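Arneo upholstered bench

Print this page | E-mail to a friend
Shared 93 times | 3 comments

The Arneo is a long padded bench for the end of a bed, a landing or a hallway. It comes from Trollidmont, who also make the Dewan footstool and the Hustovness daybed, and it uses the same pale woven cloth as both of those. If you already own one of them the colours will sit together, although cloth from different rolls can vary a little and we can't promise an exact match.

People buy it for one of two jobs. The first is sitting down to put shoes on. The second is having somewhere to put clothes that are between the wardrobe and the wash, and most of the questions we get are about that.

The cover

The cloth is a fine, close weave in a light grey. It has a slight fleck in it, which you notice close up and lose from across the room. The fleck is useful because a plain cloth in this shade shows every bit of lint. Depending on the light in your room the grey can lean towards beige or towards green. Please ask for a swatch if you are matching it to paint or curtains. Swatches are free and you can have up to 3 at a time. Look at them in the evening as well as by day.

The top is flat, with no buttons or piping, and the padding is carried over the edges so that the corners are soft and rounded. There is nothing along the top for a zip or a belt buckle to catch on.
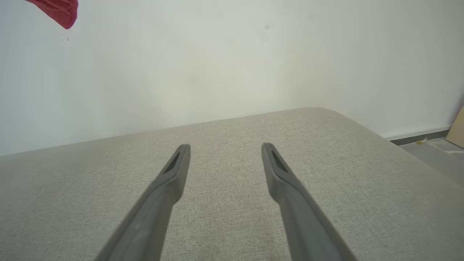 Pale woven cover with rounded corner, against a white wall.

Against a wall

The Arneo has no back and is finished the same on all sides, so it can stand in the open or against a wall. We suggest leaving a small gap if the wall is painted. Any bench that gets sat on will shift a little, and over time you will see rub marks on emulsion. A pair of felt pads on the rear legs stops most of the movement. They are not supplied.

If you want hooks above the bench, fix them high enough that coats and tops hang clear of your head when you are sitting. Hang things up there that you use daily and leave the seat for folding.

Using it for clothes

The seat is firm. You can fold a shirt or a towel on it without the pile sinking in the middle, and it is a better height for this than a mattress if you have a bad back. Sports kit, pyjamas and anything else that gets dropped there will stay put, as the weave has enough grip to stop light fabrics sliding off.
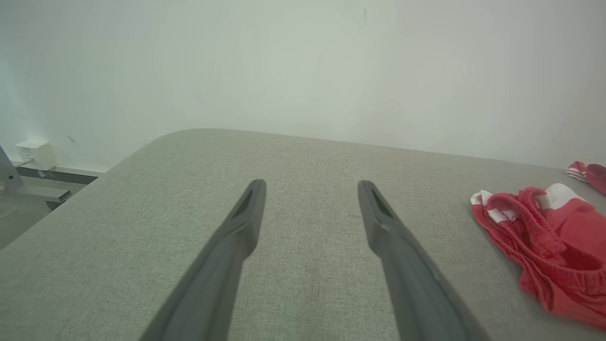
The same light cloth with red clothing on it.

Two points on colour. Strong reds, dark denim and new black cotton can all give off dye when damp, and a pale cover will take it up. Let damp kit dry on an airer before it goes on the bench. We would say the same about any light upholstery, ours or otherwise. Dry clothes are no trouble.

Wet swimming things should never be left on it. The cover will dry but the padding takes far longer, and it can start to smell.

Cleaning

The cover is fixed and does not come off. Vacuum it with the soft brush every couple of weeks, going with the weave. For marks, blot with a white cloth and cool water, then leave it to dry away from radiators. Do not scrub, as this lifts the surface and leaves a fuzzy patch. For grease, use a small amount of upholstery foam and try it underneath first.

Pet hair comes off with a rubber glove.

Delivery and assembly

The bench comes in one box with the legs packed separately. They screw in by hand and no tools are needed. Allow 13 working days for delivery. Two people should carry it upstairs, mainly on account of the length. Keep the box until you are happy with the colour, as returns must come back in the original packing.

Spare legs and felt pads can be ordered by telephone. We do not sell the cover separately.

Comments (3)

Guangming Lü
We've had ours since November at the foot of the bed. Firmer than I expected from the padding but I've got used to it and I now prefer it for folding. The cloth looked quite green on the swatch in our north-facing room and far less so once the whole bench was in. One leg needed a second go to get it in straight.

Janaka Jayasinghe
Does anybody know if it will take a blanket box underneath? The page doesn't give the clearance. I have two boys who play football and the kit ends up on whatever is nearest, so I'd like something to put it in as well as on. Also agree with the warning about reds. Ours ran on a cream chair and it has never come out.

Trollidmont customer service
Hello Janaka, a low box on castors will go under but a full blanket box will not. If you ring us with the height of yours we can measure one in the stockroom. For the cream chair, a dry cleaner who takes upholstery would be worth a call before you try anything stronger at home.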